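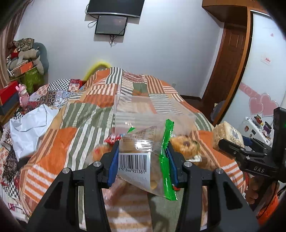 About Us

Print this page | E-mail this page

Search Cluson ... Go

Hi, and welcome to Cluson! I'm the owner, the packer, the label printer and the person who answers your e-mails (usually at night, with crumbs on the keyboard). We're a little snack box company, and yes, we still sort snacks on a bed with a patchwork quilt on it. I love that quilt. Orange stripes, green stripes, checks all over — everything looks good on it, and if I drop a rice cracker it doesn't break.

How it started

I moved to Dinwood for a job that lasted one winter, and I missed the snack aisles I grew up near so badly that I started ordering by the case. You can't eat a case of baked snacks by yourself (I tried). So I made up bags for people at work, then for their sisters and their college kids, and by December I had 48 orders written on the back of a calendar. I quit pretending it was a hobby after that!

What goes in a box

Every box is a mix of sweet and salty. I like a soft bun with something baked on top, wrapped on its own so it travels well. I like rice crackers pressed into a block, the kind you break apart with your hands and then find bits of in your sleeve later. And I always want one bag of something pale, golden and crunchy, because that's what gets opened first in my house. The rest changes with the season and with what Laryea, our importer, has on the truck that month.

We have three boxes right now. The Dokia is the small one, good for a desk drawer or a dorm room. The Big Dokia is for sharing, or for not sharing, I don't judge. The Pantry Box is for people who write to me asking for "just the crackers, please," and there are more of you than I would have guessed.

How I pack

Everything comes out of the big clear bags first and gets laid out where I can see it. I read the date on every package. Buns ride on top, crackers go down the sides, and anything that crumbles if you look at it wrong goes in the middle with paper around it. Our tallest box holds 30 pieces if I'm patient. The busiest month we ever had was 181 boxes, and I slept on the couch for a good part of it, as the bed was spoken for.

Gifts

We wrap! Tell me who it's for and what they can't eat, and I'll write the card by hand. My handwriting is big and loopy and I'm told it looks like a birthday cake.

Allergies and other questions

Most of what I sell has wheat, egg, milk, soy or sesame in it somewhere. If you need to know about one particular item, e-mail me before you order and I'll send you the full ingredient list. Orders in by 2 p.m. go out the next morning.

Filed under: Our Story, Snack Boxes, Small Shop Life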